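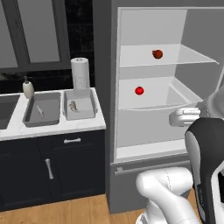 December, 7:40 am

Grirkitz special edition, bindery notes cont'd from last page. Wenjie in at 7, me at half past. Heat on low overnight, shop cold, glue thick. Warmed it in the water bath before touching anything.

Where we are: sheets for all 950 in from Hladun and counted. Folding done through signature 11. Sig 12 is the one with the map of the underground river, has to be folded again, see below.

SIG 12. Map crosses the gutter. On the proof the river lined up. On the run it steps down maybe a millimeter at the fold, right through the witch's house. Hamish says readers won't see it. I saw it from the other bench. Pulled 30 sheets from different parts of the stack and the step is the same on every one, so it's printed that way, not a folding problem. We can cheat the fold a hair to bring the river together, page numbers go slightly crooked as a result. Tried it on six. River good, folios a bit drunk. Wenjie prefers the drunk folios, so do I. Emailed Hladun with photos of both, waiting.

SEWING TEST. Five dummies, blank stock, same weight as text.
1 - thread 18/3, no tapes. Swell too big, spine like a loaf
2 - 25/3, no tapes. Better. Opens flat to the middle, fights after that
3 - 25/3, two tapes. Good
4 - 25/3, three tapes. Same as 3 and slower
5 - 30/3, two tapes. Nice and slim but tore through the fold on sig 1 when I yanked it. I did yank it hard
Going with 3. Wax the thread even if it says prewaxed, it isn't.

10:15

Cloth. Stendberg sample arrived, the dark green. Very good green. Takes the gold foil clean on the big letters, fills in on the small ones. The line from chapter one on the back board is hopeless at the size they drew it, the e's close up completely. Options: bigger type, or blind stamp it with no foil. Did both on scrap. Blind looks better, kind of like something scratched in a door, which suits the book. But you can't read it unless you tilt it. Ask.

Foil temps for whoever is on the press next: first pull too hot, halo round the G. Dropped it ten degrees, halo gone, left leg of the K patchy. Added one sheet of packing behind the K and it came up. Leave that packing where it is!! Taped down, marked in pencil.

Endpapers. Author wants the bird pattern facing in at the front and facing out at the back, so the birds leave the book. Fine, but that means two stacks and they look identical upside down. Hamish already tipped 17 backs onto fronts. Peeled off 12 ok while the paste was wet, other five are torn. Colored slips on the stacks now, red front, blue back. Do not move the slips.

Overs on endpapers were 53 before this. Now 48. Enough, if we stop doing that.

2:30 pm

Hladun answered. Yes to the crooked folios, yes to blind stamp. They also want a ribbon. There was no ribbon in the quote. Asked Okthorpe what they pay for the narrow black, will cost it tonight and send over before they fall in love with the idea. Ribbon has to go on before the headbands so I need a decison before we start lining spines.

Finished reading it at lunch, finally. The bit where the grandmother sells her shadow back is worth the whole job. Found a typo on p. 211, "the wolf's where waiting". Too late, it's printed. Didn't tell them.

Still to do
- refold sig 12, Wenjie, jig is on the left of the board shear
- new die for back board, no foil, order today
- more 25/3, we have two spools and need a lot more than taht
- press boards need sanding, one has a lump that shows through cloth
- Hamish to write up paste recipe so the rest of us can make it when he's off

Left dummy 3 under weight. Check the swell in the morning before anybody opens it.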